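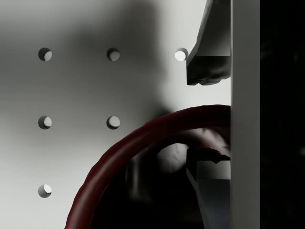 Tamodum hose and cable pack — worth $279?

Board: Simulation and Training Data > Add-ons and Asset Packs

gantry_left
I bought the Tamodum hose and cable pack for our cell and have been running it on the Novlow simulator. Posting what I found because there were no reviews when I was looking.

Price is $279 for one seat. You get the soft-body hoses, a set of perforated panels, the routing tasks, and a wrist camera preset. The gripper model is not included. I'm using the Oltier two-finger one that I already had. The view at the top is from the wrist camera with the thick red hose in the opening between the fingers.

Install took most of a morning. The installer puts the materials in one folder and the task files look for them in another. Until you fix the path everything loads in flat white.

Good: the hose bends like a hose. It doesn't fold at the segment joints like the free ones do. The surface is a little lumpy, and I like that. Perfectly smooth tubes gave me policies that didn't care what a real hose looked like.

Bad: it is slow. I can run 40 environments in parallel before the frame rate drops off. With rigid parts only I can run a lot more than that.

Support answered my one ticket on a Thursday, two days after I sent it.

pinch_point
Does the hose collide with itself? That was the reason I gave up on the last pack I tried. As soon as the arm made a loop the hose went through itself and the solver blew up.

gantry_left
It does, but self-collision is off by default. The setting is in the hose file, not the task file. Turning it on costs more speed.

mostly_rigid
I'm going to disagree on the price. $279 is a lot for hoses and some plates with holes in them. I built a chain of capsules with bend springs in a weekend and it was good enough to train a grasp. The panel is a flat sheet with a hole pattern. Anyone here can model that before lunch.

gantry_left
The panel, yes. I wouldn't pay for the panel. The hose I would. I had a capsule chain too and it was fine for grasping but not for routing. When the gripper let go, it would spring out straight.

mostly_rigid
Then your damping was too low.

gantry_left
Could be. I spent two weeks on it and didn't get it right, so for me the pack was cheaper.

wago_nut
Question about the lighting. There is a big soft shadow across the upper part of the panel in your picture. Is that baked in or live? We train on the wrist view only, and if it's baked the network will learn it.

gantry_left
Live. There's one area light by default and you can randomize position, size and brightness. I randomize all of them. The default range is narrow, so widen it.

wago_nut
Thanks. And how do you deal with the occlusion? The hose and the dark part inside the curve are hiding a good part of the hole grid. If the target hole were down there I don't see how you'd find it from that camera.

gantry_left
You wouldn't. I added a fixed camera for that. The pack only ships with the wrist one and I think that is a real omission. The task file does accept a second camera, you just have to write the block yourself.

pinch_point
Can you post the block?

gantry_left
I'll put it in the file section tonight. Copy the wrist camera entry, change the parent from the gripper to the world, and set the pose. Leave the clip distance where it is.

feeder_bowl
We have the same pack at Sutherland and our experience was worse. Dark red on a mostly black shaded area is hard for segmentation. Our masks lost the inner side of the curve all the time. We changed the hose to a lighter color for training and then the real one, which is dark, didn't match.

mostly_rigid
That's a rendering settings problem. Raise the ambient light.

feeder_bowl
We did. Then the rest of the panel washes out. It is already close to white at one corner. We ended up randomizing the hose color over the full range and the masks got better, but training took longer.

gantry_left
I haven't used masks, only raw pixels, so I can't say. I would believe it though. The underside of the hose goes nearly black for me too.

wago_nut
Does anyone know if the license covers a second machine? The page says "seat" and doesn't define it.

feeder_bowl
We asked. One seat is one user, and that user can have it on a workstation and a render box. Get it in writing for your own order — ours was an email reply and it isn't in the license text.

pinch_point
Has anyone tried it with a gripper other than the Oltier? Ours has wide flat pads.

feeder_bowl
Yes, wide pads work. Raise the contact stiffness on the hose or the pads sink into it. The default values seem to be tuned for narrow tips.

mostly_rigid
I still say build your own if you only need grasping. For routing I'll give you the point about time. I'd pay half.

gantry_left
Camera block is in the file section now, under the same title as this thread. Check the units before you run it, mine are in meters.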